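Hilo sobre las normas de captura que usamos en Rovatport para las demostraciones con pinza de mano. Versión de enero de 2019, la que sustituye a la hoja suelta que circulaba por ahí.

1. Antes de grabar se comprueba el marcador de cada pinza. Tiene que estar plano, limpio y sin reflejos. Si una esquina está levantada, se cambia el marcador entero. No se pega con cinta.

2. Los dedos se abren y se cierran del todo al principio de cada episodio. Sin ese gesto no hay referencia de apertura y el episodio no entra en el conjunto. 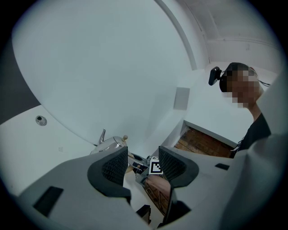 3. El objeto se coloca siempre a más de 40 cm del borde más cercano al operador. En Kesthorpe trabajaban con menos margen y los codos acababan tapando la mesa en las cámaras de cabeza.

4. Cada tarea se graba en 4 posiciones de partida distintas. Se anotan en la ficha antes de empezar, no al final de memoria.

5. Las caras de cualquier persona que salga se pixelan antes de que el material deje el equipo local. Sin excepciones, tampoco para la gente de la casa.
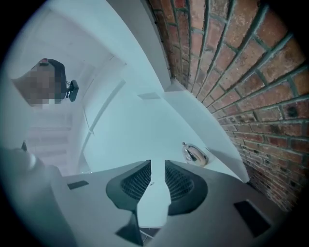 ¿Qué se hace con un episodio en el que el operador se equivoca y corrige sobre la marcha?
Se guarda con la etiqueta "corrección" y se deja fuera del conjunto principal. Borrarlo está prohibido: Magagula usa esos episodios para estudiar recuperaciones.

6. En la última revisión pasamos 2.965 episodios por el control y rechazamos 492. El motivo más repetido fue saltarse el punto 2.

7. Velocidad: la de una persona tranquila. Si el movimiento sale borroso en la cámara de la pinza, se repite. Los giros bruscos de muñeca son lo peor para el seguimiento.

8. Con dos pinzas, el operador empieza con ambas delante del cuerpo y a la vista de la cámara de cabeza. Nada de arrancar con una mano a la espalda.
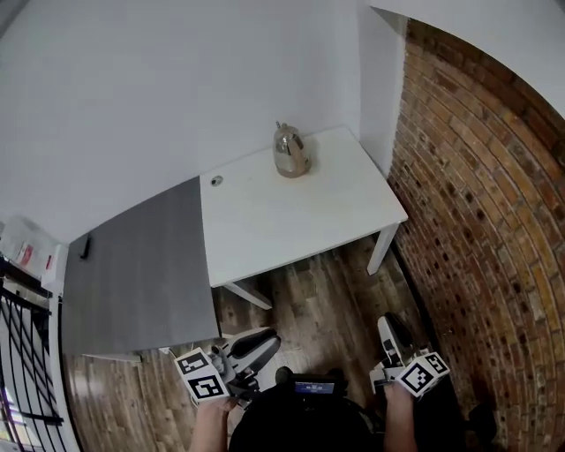 9. El suelo alrededor del operador se despeja antes de cada sesión. Quien lleva el equipo puesto mira a la mesa y no a los pies.

10. Los relojes de todas las cámaras se sincronizan al encender y otra vez tras cada cambio de batería. Flikotero avisa si hay desfase, pero el aviso se puede cerrar sin leerlo, así que se apunta también en la ficha.

El punto 3 lo redactó Arnel Macaraeg y las dudas sobre distancias van para él. La próxima revisión de las normas toca en abril. Si alguien trabaja con otro criterio para el punto 7, que lo deje en respuestas.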